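Members are reminded that the kitchen at Salem Hall closes for repairs in August. The floor will be relaid and both sinks replaced, and the work should take 3 weeks. The Dikar lunch club moves to the side room and will serve cold food only – soup is back in September. Please take home any dishes or tins with your name on. Reijo Hakala has the key until then. Bookings for the autumn suppers go to Houda Abou Zeid by 6 pm on the last day of the month.

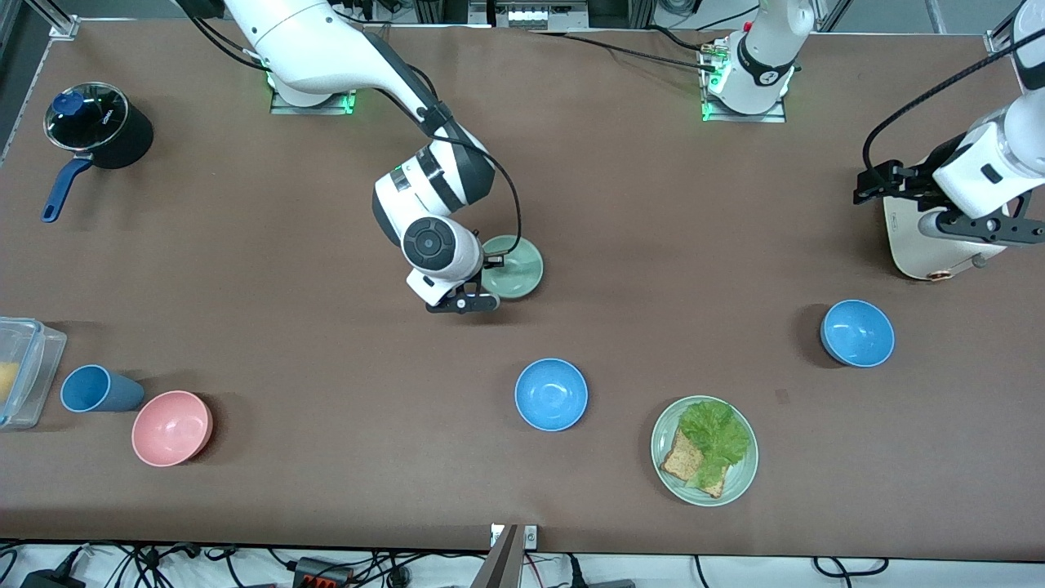
Hall and Kitchen News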